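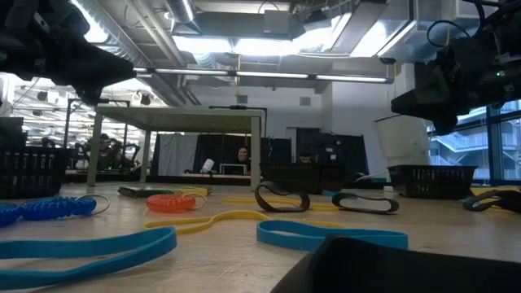 Grondero's offline mode arrives in August, with plenty of fine print

Grondero said Monday that subscribers to its video app will finally be able to save shows to their phones and tablets and watch them without a connection. The update comes to Android in August. The iPhone and iPad version is listed as "to follow," the same two words the company used for its picture quality menu, which iPad owners are still waiting on.

The headline number is 100. That's how many titles you can keep on one device at a time, and it sounds generous until you read the support page that went up with the announcement. A single episode counts as a title, so two or three long-running sitcoms will fill your quota. Saved shows expire 110 hours after you download them, whether you've pressed play or not. Get them on a Friday night for a week at the lake and you'll be staring at a renewal prompt by Wednesday, which needs a connection to clear.

Then there's the catalog. Grondero says 1000 shows and movies will be available to save at launch. It didn't say which ones, and it didn't say how many of them are things people watch. A spokesman, Harsh Bhardwaj, told us the list "reflects what our partners are comfortable with today" and would grow over time. Asked for a date or a target, he offered neither.

The feature is limited to the top Grondero plan, which covers 3 devices. Everyone on the cheaper plan gets a grayed-out download button and a link to upgrade. Bhardwaj called that "a way to let people know the option exists." Others might call it an ad.

Rival service Vorkero has had downloads for two years on all of its plans, and its saved shows stay put for a month. Grondero's bigger library has been its answer to that until now, but most of that library won't be part of this.

Satish Grewal, an analyst at the research firm Tekleab, was more patient than we are. "They had to start somewhere, and the rights for this stuff are a mess," he said. He expects the expiry window to be the first thing to change, once the complaints come in. He also said he won't be upgrading his own plan.

A small group in the Ekley area has been testing the update. Grondero wouldn't share any results from it beyond saying feedback was "very positive." We've asked how much storage a typical hour of video takes up, something the support page leaves out, and will update this story if we get an answer.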